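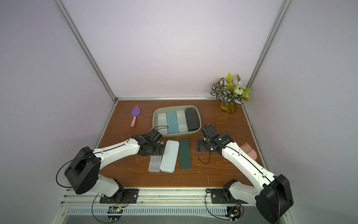
Both arms on the front rail, tray at the back, pencil cases half sorted.

Ticket: right arm drops off the bus partway through a run
Opened by: Zsolt Hegedűs
Status: open

Hi all, me again! I've got the two arms bolted up in the Kuusk workshop and mostly they behave, but the right one keeps going missing. It'll run the tray job quite happily and then the log fills up with "no reply from joint 5" and the whole arm sulks until I restart the script. The left one has never done it once (same firmware, same supply, same settings as far as I can tell).

Things I've tried so far:

Swapped the USB leads over. No change, still the right arm.

Dropped the polling rate to 200 a second. It lasted longer, which got my hopes up, and then it fell over at step 2,354. 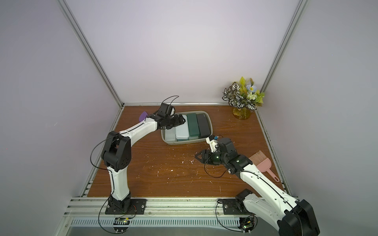
Deividas Sproģis had a look in the evening and reckoned it was the cable up by the wrist, because the fault only comes when that joint is rolled right over. So I wrote a daft little loop that just rolls the wrist back and forth, nothing else moving, and got 2 dropouts in 2,000 rolls. Not a lot, but the left arm did the same loop with none.

I reseated the plug at the wrist and gave the cable a bit more slack. Ran the loop again, all clean, and then the very next proper job died on the second pencil case. Argh.

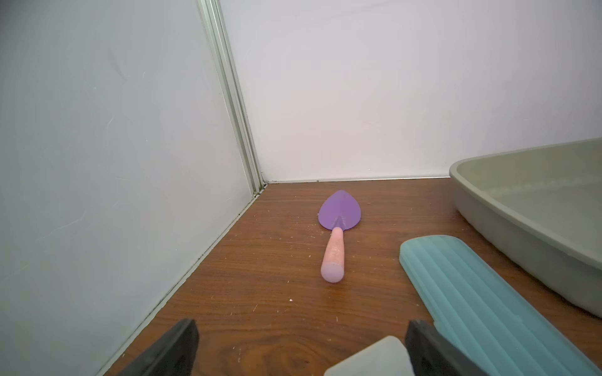

The wrist cameras keep streaming the whole time, by the way, so I don't think it's power to the whole arm. It's only the servo line that goes quiet.

Next on my list is a new cable from Merkden, and I might swap the two controller boards over while I'm waiting for it. Has anyone here had a joint 5 that only fails under load? And is it safe to swap the boards without redoing the calibration? I'd really rather not do that again, it took me all of April!

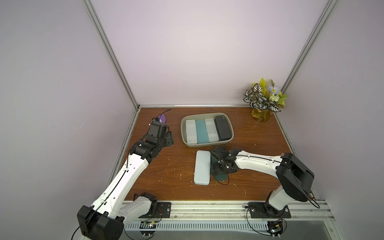 Right gripper down at the dark teal case, left one by the purple bit.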